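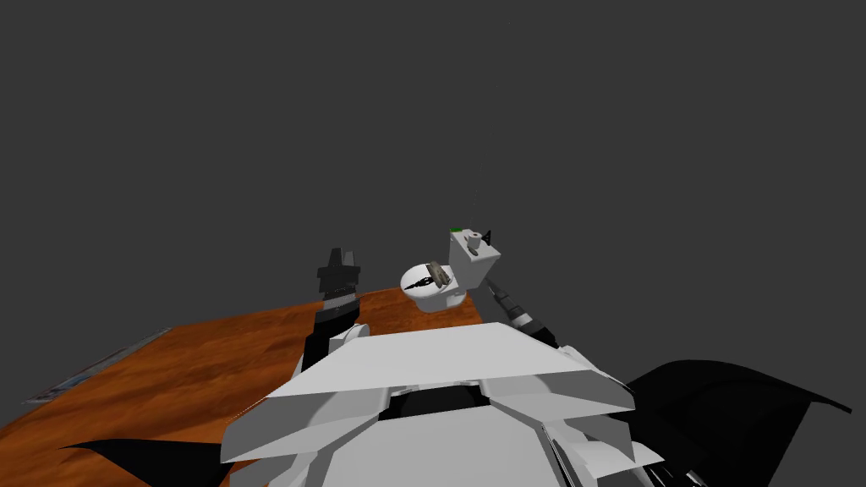 3. Simulation setup and results

We built the task in simulation before touching any hardware. A two-armed robot stands at a wooden table with a small model toilet on it, and the policy gets the view from above and behind the torso. The goal is to push the flush with the right gripper while the left arm stays clear of the bowl.

Training data came from 151 teleoperated demos, all recorded by the two authors in December. We threw out 7 of them for joint limit errors. The toilet's position and angle on the table were changed for every demo. The small items on top of the tank, including a toilet paper roll, were left in because the Koval scene file ships with them and we wanted some clutter.

We ran 332 test trials. The policy succeeded in 94 of them, a rate of 28 percent. Most failures were at the last step: the right gripper got to the tank and stopped at a front corner, short of the flush. Our guess is that the tank top is too small in the input, which we shrink before training. A few runs failed earlier, when the right arm hid the tank from view.

3.1 Changes for the next round

Add a wrist view for the right arm. Keep the input at full size. Record more demos that start with the gripper already near the tank.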